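4.2 Surface texture and retained soil

The items in the Jerkbridge set were grouped by wall form before any cleaning was attempted. Flat panels and open trays were treated in Section 4.1. The present section deals with curved shells, meaning moulded parts whose wall turns over on itself to leave a partly enclosed inner face. The set contained 37 such parts, most of them household goods handed in at the Dindau collection point in September.

Curved shells raise two separate difficulties. The first is access. A cloth or brush that reaches the outside of an arch without effort may reach the inside only from one end, and the stroke shortens as the wall curves away. The second is texture. Many moulded goods have a smooth outer face and a patterned inner one, and the pattern holds fine dust that a single wipe leaves behind. The two faces of one wall were therefore scored separately, on the three-point scale given in Table 2.

An example with both features is given in Figure 3. The outer surface is smooth with a slight satin finish, while the inner surface has a fine, regular dotted or perforated texture in a lighter tone. Whether such dots are raised, sunk or pierced affects cleaning, and this was settled by touch for each part. The raised loop-shaped rim near the top frames a shallow hollow with the same inner texture. Hollows of this kind were scored as inner surface throughout, even where they could be reached from outside.

Parts were wiped with a damp cotton cloth, rinsed in tap water at 18 °C and left on a wire rack overnight. No detergent was used in the first pass. Where soil could still be seen on the inner face, a soft nylon brush was worked along the curve and the rinse repeated. The Joladex scoring sheet was filled in after each pass by the same person, under the same lamp. Edges were recorded in a separate column, as a thin lip can be wiped from both sides at once and would otherwise raise the score of the inner face.

Outer faces generally reached the top score in the first pass. Inner faces were less even, and the lowest scores came from hollows behind a rim. Colour made the scoring harder: pale dust on a pink or salmon ground was easily missed, and these parts were checked a second time in raking light.

Figure 3. Moulded plastic shell, peach-pink, with smooth outer wall and dotted inner surface.
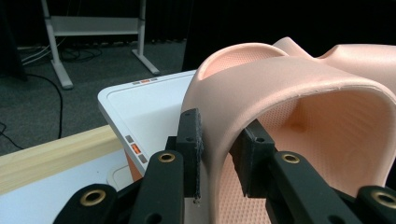

One reviewer asked whether the brush pass might itself roughen a textured inner face, and suggested that the same parts be scored again after repeated cleaning.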